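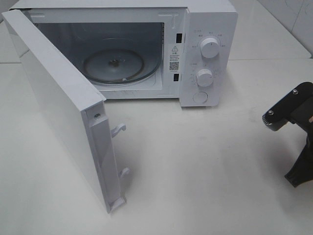
kuusk_80

Posted 2019-12-20

Moving into a one-room place in January and trying to work out the kitchen. There is no stove. The landlord allows one hot plate but the wiring is old, and I can't run the hot plate and the microwave on the same circuit without tripping it. So most of my cooking is going to be microwave cooking, the plain white countertop kind with a glass turntable.

I can do oatmeal, potatoes and frozen vegetables. What I want to know is whether rice and dry beans are worth doing this way or if I should just buy canned. Budget is $80 for the first month, food only. I already have salt, oil, a big glass bowl and one Flirard casserole dish with a lid.

plainoats

Rice yes, beans no. Long grain white, one cup rice to two cups water, in the biggest dish you have. Full power until it boils, then half power for 14 minutes, then leave it alone with the lid on for another five. Use the big dish or it will foam over.

Dry beans take as long as they do on a stove and you have to keep topping up the water. Buy canned.

buven_south

Disagree on the beans. Lentils work fine. Red ones are done in the time it takes to make the rice. I wouldn't do kidney beans though, they need a real boil to be safe and a microwave heats too unevenly for me to trust it.

plainoats

Lentils aren't beans, but OK, I'll give you lentils.

buven_south

They're in the same aisle and they do the same job in a bowl with rice. He asked what to eat for a month on $80.

kuusk_80

I like lentils, so that helps. Is the Flirard dish OK for this? The bottom says microwave safe but the lid doesn't say anything.

thirdshelf

If the lid is glass and came with the dish it's probably the same stuff. If it's plastic I would use a plate on top. A dinner plate works better than most lids anyway, it's heavy enough to stay put and lets some steam out.

One thing I'd add is eggs. Cheap, and you can scramble them in a mug. Beat two with a spoon of milk, 30 seconds, stir, another 20 or so, stir again. Take them out while they still look a little wet. Never in the shell.

gravelroad

I lived like this for most of a year. My opinion is different from everybody above. Cook on the hot plate and use the microwave for reheating. Make one large pot of something twice a week, put it in containers, done. Microwave rice is gummy no matter what you do. They never need to be on at the same time.

plainoats

It's gummy if you don't rinse it. Rinse until the water is mostly clear.

gravelroad

I rinsed it. Still gummy.

thirdshelf

What wattage? That changes everything. Mine is a small one and I add a couple of minutes to every recipe. If half power on yours is really full blast switching on and off, it boils over or turns to paste depending on the dish.

gravelroad

No idea, I don't have it anymore. Could have been that.

kuusk_80

I didn't think about doing the big pot on the hot plate. I have been assuming I'd cook every night. The fridge is small but the freezer part would hold a few containers. What do you make that freezes well?

gravelroad

Chili, split pea soup, lentil soup, meat sauce without the pasta in it. Potatoes get grainy when frozen, so leave those out and microwave one fresh when you eat. Bake it at full power, turn it over halfway, poke holes first.

buven_south

For frozen vegetables, skip the water. People add water and then say they're mushy. Put them in the bowl frozen with a plate on top and stir once. A potato with lentil soup poured over it is a good dinner and costs next to nothing.

kuusk_80

OK. Plan is lentil soup and chili on the hot plate, rice and potatoes in the microwave, eggs for breakfast. I'll try the rice rinsed and unrinsed and post which one was better.

plainoats

Rinsed.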